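Moving my sourdough to the fridge

I finally stopped keeping my starter on the counter. For two years I fed it every morning and threw half of it out, and I only bake on weekends. In December the kitchen got so cold that it barely rose anyway, so I put the jar in the fridge and left it there.

The change was easy. I feed it once a week now, let it sit out for 3 hours, then put it back. The night before I bake I take out a spoonful and build it up to 200 grams with bread flour and water. By 6 in the morning it has usually doubled.

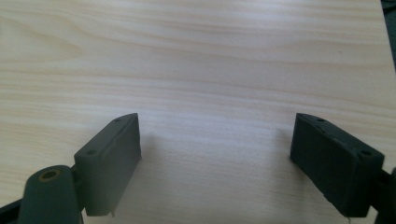
Bread from a cold starter tastes a little more sour to me, and the crust browns the same as before. I also changed how I shape. I used to flour everything heavily and ended up with raw streaks inside the loaf. Now I work on pale, smooth wood with long grain lines and use wet hands and a scraper. The dough sticks for the first few turns and then it lets go.

Flour made more difference than I expected. I was buying whatever was cheap, then switched to the Gadcombe bread flour, and the dough holds its shape better when I turn it out of the basket. It takes more water too, so I add a splash extra at the start.
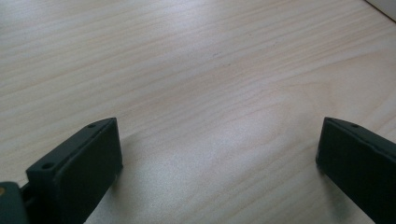

Sutrisno Sembiring wrote in the comments last time that a week is too long between feedings, and that a starter left that long needs two feedings before it can raise a loaf. I tried it his way and the dough did rise faster. For plain loaves I still do one. For anything with rye or seeds I do two.

The other thing I had wrong was the baking. I was taking the lid off the pot too early.

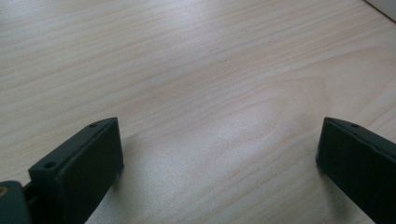

Now I leave it on until the loaf has opened up fully, then finish it uncovered until the bottom sounds hollow. I let it cool for 4 hours before cutting, or overnight if I bake late. Next I want to try a whole wheat loaf the same way, with the longer build.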